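Sorting the small parts bin, second pass

March 20, 2018

The first pass over the small parts bin was in October and used size as the only criterion. It failed within weeks. Size says nothing about how an item behaves in a tray, and I kept finding keychain hardware mixed in with soft items of the same dimensions. The second pass sorts by material first, then by shape, then by size if a tray is still too full to search.

The bin came from Verna Greenberg, who was clearing out her place in Wostport and had labeled it "misc." My inventory sheet has 276 lines. The Grundow cabinet it is going into has room for 300, provided that nothing tangles.

Metal goes first. Split rings are the main offender in this group: they hook over anything with a corner, and they hook over each other. I separate them before anything else comes out of the bin.

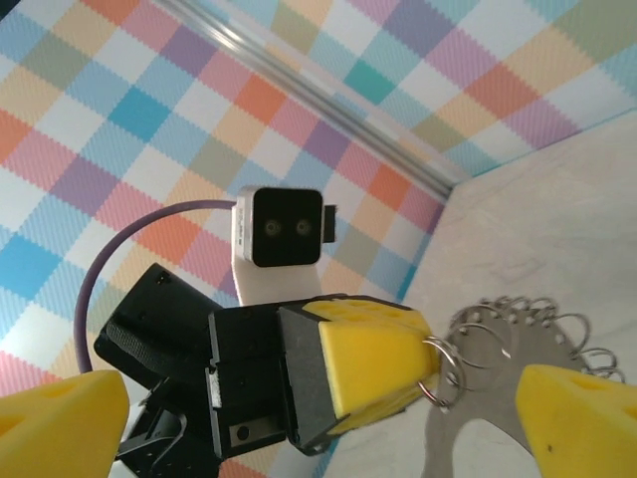 Split rings, with the plaid wall behind.

Rings go in the shallow Cluter trays, one layer deep. Two layers is already too many. A ring that has been sprung open does not close fully again, and the gap catches thread, so those go to scrap. I tested this by running a length of cotton thread around each one. Rejects: 19.

The work surface matters more than I had assumed. An off-white top with light gray veining is good for dark items and acceptable for colored ones. Bright metal can be hard to find on it when the lamp is directly overhead. Moving the lamp to one side gives each ring a short shadow, and that is enough. The pastel plaid on the walls is busy, but I look down at the table while sorting and it has not been a problem.

Soft items come second. These are the pieces that are knitted, furry, felted or stuffed, and I do not try to tell those apart at this stage. They go on the bare top singly, get checked for pins, and are brushed if they have picked up lint. Gray is the worst color for this check, as lint and fiber look the same until you pull.

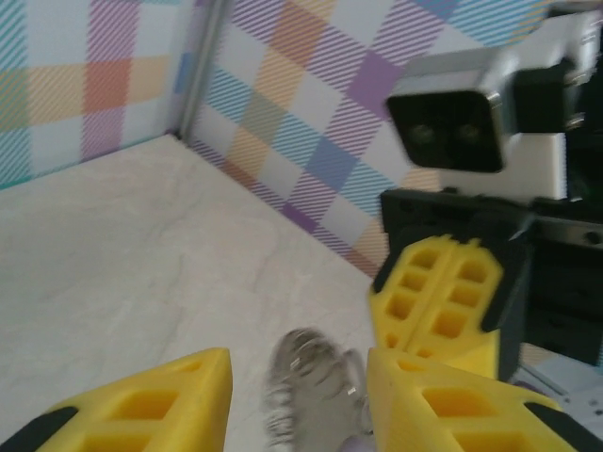 Labels and remaining work

Each tray gets a label on the short side with the material code and the line range from the sheet. I used Esteban labels, the removable kind, on the assumption that there will be a third pass. Codes are M for metal, S for soft, P for plastic and X for anything I could not place.

M and S are finished. P is half done and needs deeper trays than the ones I have. X currently fills two trays and will have to wait until the plastic is put away.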